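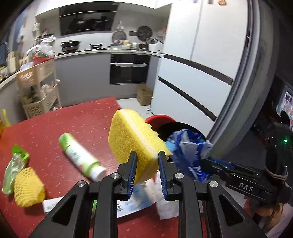

Drovitthorpe Household Sorting Project
Progress report to the Platdale Fund, 24 January 2018

The grant agreement asks for two things from this report: what was done with the money since September, and whether it made a difference. The first is easy to answer. On the second I am less convinced than our application was, and I would sooner say so now than in the final report.

Spending to date is $928 of the $2,000 awarded. Most of it went on printing the sorting guide and on bins. The Tumden households got theirs late because the first delivery came with the wrong lids, and the supplier, Chung, took a while to swap them. The replacements fit. I have not asked for a discount and maybe I should have.

The guide has gone to 111 households. We know that because we handed them over at the door. How many have been read is another matter. The follow-up form asked people whether they "now sort more confidently," and nearly everybody said yes. I wrote that question and I don't think much of it. It is hard to say no to someone standing on your step with a clipboard.

So in the second phase we changed the method and worked at kitchen tables, with whatever the household had lying around. It is slower and it suits the subject better. The printed guide is tidy — paper here, plastic there — and the stuff on a real table is not. In one kitchen, with a red speckled table and the sink by the window, the pile had a yellow sponge with a scouring side, a foam mesh sleeve of the kind that comes on fruit, a green and white carton, and a fair number of crumpled bags and wrappers in green, blue and red. The guide covers the carton. It says nothing at all on the foam sleeve, and its advice on wrappers is one line long.
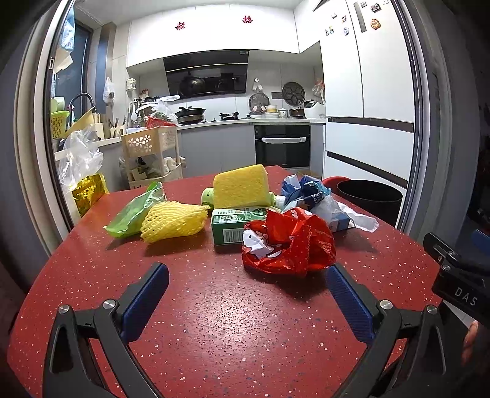 The foam sleeves are the best case of the problem. They weigh next to nothing, they turn up in kitchen after kitchen during fruit season, and our guide's four categories have no good place for them. The application promised "clear guidance for every common item." That promise was too big. I propose we drop it and give people an honest "not sure, put it in the trash" list instead. A page like that may look like a step back to the Fund. It would be more use than what we have.

Soft plastic bags are the other sore point. The plan assumed people would flatten them and keep them together. Most people ball them up, which takes up more room and hides what is inside. I was told in the planning stage that a demonstration would fix this. I have seen no sign yet that a habit that old changes after one visit, and we have not been back to enough homes to claim otherwise.

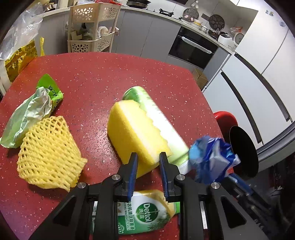 Bottles are going better. People know what a bottle is, and the questions we get are sensible ones: does the cap stay on, does a disinfectant bottle go in with the rest, does it need rinsing first. Our guide answers the first and third. The second needs a proper answer from the collection service before we reprint, and our letter to them is still open.

Old sponges come up often too. They go in the trash, and people seem disappointed to hear it.

For the rest of the grant period I would like to do the following. Reprint the guide once, with the trash page added. Make 2 return visits to each kitchen-table household, unannounced if they agree to that in advance, and look at the bins instead of asking how confident anyone feels. Hold back the money set aside for the poster campaign — I doubt posters did much in the last round, and there is no record either way.

Receipts are attached. The return visit schedule will follow once the Tumden dates are settled.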